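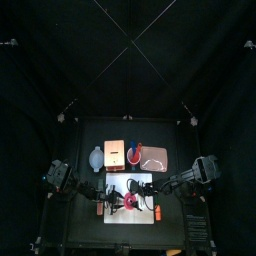
Plumano opens orders for the Rarnness two-armed bench kit

Plumano is delighted to announce that orders are now open for Rarnness, a tabletop kit that brings two robot arms together over one shared work area, ready for labs, colleges and small workshops that would dearly love to get going without spending a whole term on brackets and wiring.

The kit ships in 4 cartons and comes with both arms, their grippers, the table frame and clamps, and the Prellum control software, which lets both arms be programmed from a single laptop. We've had 212 early customers put it through its paces, and their feedback (some of it wonderfully blunt!) has shaped everything from the cable lengths to the colour coding in the manual.

"We wanted people handling everyday things, cups and boxes and trays, on their very first afternoon," said Hanna Grabowska, head of product at Plumano. "Two arms over one tray is where it gets really enjoyable."

Deliveries begin in May, with 700 kits in the first production run. Existing Prellum licence holders can add the kit to their current plan.

For demonstration bookings and pricing, please contact Bartosz Urbańczyk at the Plumano office, Pawłowska House, extension 789.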